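Closov Bin Swap: Frequently Asked Questions
Updated Monday, May 4, 2020. Quick answers, more when we get a minute.

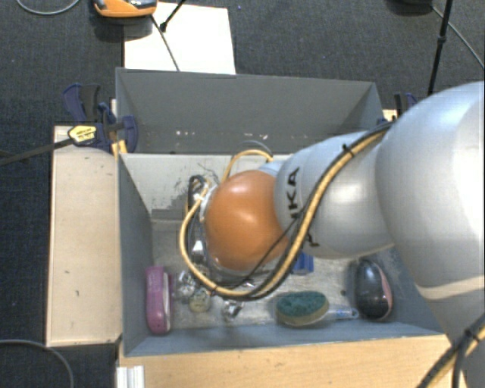

What kind of bin do I need? Any two-compartment bin with thin walls and a divider you can see over. Small household stuff only. Everything you're giving goes in one side, the other stays empty till sorting. Scuffs and stains are fine, our gray one has a scratched divider and a worn patch along the bottom of it, still does the job. Cracks are not fine. Put it down on carpet if you can, small things bounce on tile.

How many things can I bring?
Up to 40 per household. Used to be 60, sorting took all night.

What counts as small?
If it fits in the bin without sticking up over the divider, it's small. Lamps, no. Spoons, yes. Curtain rings, yes, but bag them.

Can I bring kitchen knives?
No. Peelers ok if the blade is covered.

Do things have to be clean?
Yes. Wiped down at least. Sticky items go back home with you.

What about batteries?
Take them out first. Loose batteries go in the jar by the door, not the bin.

I don't have a bin. Can I borrow one?
We have 6 to lend. Email Chepkoech Mfaume, put BIN in the subject line or it gets lost. Bring it back empty please. Empty means empty, check the corners.

How do I clean the divider?
Warm water, dish soap, soft cloth. Lift it out if yours lifts out. Don't use the rough side of the sponge, it makes the scratches worse. Old marks mostly don't come off, leave them.

Do I get my stuff back if nobody takes it?
Only if you put your name on it. Everything else goes to the Usamum thrift shelf at the end of the day.

Can I drop off early?
Porch drop-off is ok, lid or towel over the top. Text first. We had a bin sit out in the rain for a weekend and the cards in it were mush.

When is the next one?
October, date not set. The last list had 80 names so sign up erly if you want a spot.

Is there a fee?
No.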